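Strickzeug im März: Bilder vom Aussortieren und Zusammenlegen

Galerie von Veronika Schwaiger

Jedes Jahr im März, wenn es in Wulen mittags schon warm genug ist, um die Jacke offen zu lassen, hole ich die Wollsachen aus dem Schrank, und jedes Jahr nehme ich mir vor, an einem Nachmittag fertig zu werden. Daraus ist noch nie etwas geworden! Man nimmt einen Pullover in die Hand, sucht nach Mottenlöchern, zupft ein bisschen am Bündchen, und schon sitzt man da und überlegt, in welchem Winter man den eigentlich gestrickt hat und warum der linke Ärmel immer ein wenig länger war als der rechte.

Seraina Egger, mit der ich seit vielen Jahren zusammen stricke, macht das ganz anders. Sie breitet alles auf einmal aus, geht es zügig durch und legt es weg. Ich bewundere das sehr und habe es auch probiert, aber bei mir endet es damit, dass abends kein Platz zum Schlafen ist und ich die Hälfte auf den Sessel im Flur trage.

Ein paar Dinge habe ich mir mit der Zeit trotzdem angewöhnt. Gestricktes hänge ich nicht mehr auf Bügel, auch das leichte nicht, denn die Schultern bekommen mit den Monaten diese hässlichen Beulen (wer sie einmal hatte, kennt sie). Zum Zusammenlegen streiche ich erst das Vorderteil glatt, schlage dann die Ärmel nach hinten und falte von unten nach oben. Dicke Sachen kommen nach unten in die Kiste, feine obenauf, und dazwischen ein altes Baumwolltuch, wenn ich gerade eines finde. Für die Mottenbeutel nehme ich Lavendel aus dem eigenen Beet, bis zu 60 Gramm auf eine große Kiste, das duftet dann den halben Sommer lang durchs Treppenhaus.

Was gestopft werden muss, wandert auf einen eigenen Stapel, und der wird, das gebe ich gern zu, über den Sommer kaum kleiner. Bei den Farben bin ich übrigens großzügig geworden. Früher musste es immer Dunkelblau oder Grau sein, und heute kann es mir gar nicht gelb genug werden! Senf, Ocker, alles, was ein wenig ins Orange geht, das macht einen trüben Morgen gleich freundlicher, finde ich, und auf einem geblümten Stoff sieht es sowieso am schönsten aus.

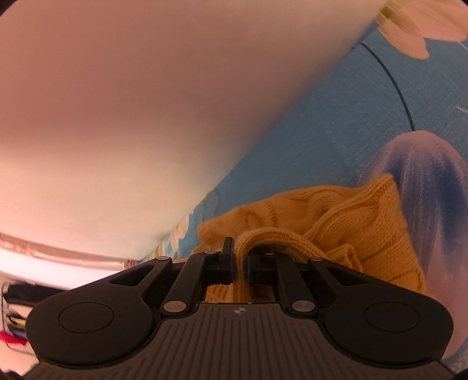

Rippen mag ich dabei besonders, weil sie so gutmütig sind und man beim Stricken nebenher plaudern kann. Seraina hat mir schon angekündigt, dass sie im Herbst wieder mit einem neuen Muster vorbeikommt, und ich habe versprochen, bis dahin wenigstens den Stopfstapel durchzuarbeiten.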